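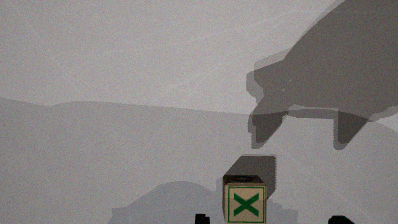
Collections > Care and Access > Gallery Inspection Sheets

Monthly Gallery and Store Checklist, September, with Comments

Prosser Museum of Antiquities, east wing and basement store
Walked by Leonilde Mota, acting keeper, starting at 8:10 a.m. with one flashlight and a coffee that stayed outside, as the rules require.
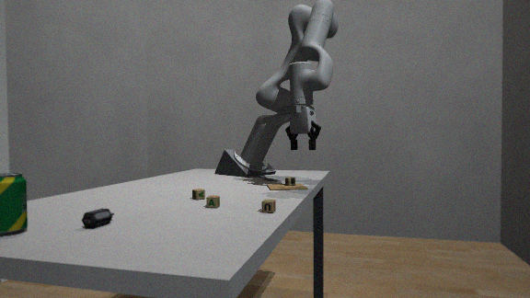 Reading time: 3 min

Marks: OK, FIX, or WATCH. WATCH means I'd like it fixed but have met the budget.

1. Front doors and lobby floor. OK.
The mat curls at the left corner again. I flattened it with my foot and it curled back while I was writing this line. Tape requested.

2. Fire exits clear. FIX.
East exit had 28 folding chairs in front of it, left over from the icon lecture. They were very neatly stacked. Moved by 9. Whoever books the next lecture gets this page stapled to the form.

3. Extinguishers tagged and in date. OK.
The one by the Byzantine cases is still behind the banner for the Byzantine cases. Banner shifted two feet. It now covers part of the donor wall, so I expect a phone call.

4. Case locks, Gallery 2. WATCH.
All locked. Case 6 needs the key turned backwards first, then forwards, then a small push with the hip. This ought to be written down somewhere other than here.

5. Humidity loggers. FIX.
The Flultent logger in the icon room reads fine. The one in the coin room has shown the same number since my last visit, to the decimal. Either we have the most stable coin room in the country or the battery is dead. Battery ordered.

6. Light levels on works on paper and textiles. OK.
The fragment of embroidered altar cloth is at the agreed level. Two visitors' comment cards say it's too dark to see. One says it's too bright. I'm calling that correct.

7. Panel icons, visual check only. WATCH.
Item 406, the small Saint Nicholas: the lifting paint at the lower edge looks the same as in the conservator's photo. Do not touch it, do not blow dust off it, and please do not send me a picture of you checking it with a fingernail. Conservator coming from Trirnska later in the month.

8. Mounts and plinths. FIX.
The marble head in the passage rocks if you lean on the plinth. People lean on the plinth. Barrier put out, shim to follow. Plinth weight limit is marked 600 pounds, so the trouble is the floor.

9. Basement store, shelving and aisles. FIX.
Billier racking sound, bolts checked by hand. Bottom shelf of bay D had three boxes of sherds straight on the concrete. Up on blocks now. The label says "temporary" in handwriting I recognize from before my time.

10. Pest traps. OK.
One silverfish, one spider, one paper clip. Traps replaced. The spider was let go in the yard, against policy.

Follow-up

Items 2 and 9 were put right on the day. Item 5 waits on the battery and item 8 on a carpenter, who has asked whether the head can be moved first. It can, with two people and the padded cart. The cart squeaks. Please add oil to the next supplies order.

Signed copy in the binder by the staff entrance. The binder goes back on the shelf after reading, spine out.

L. Mota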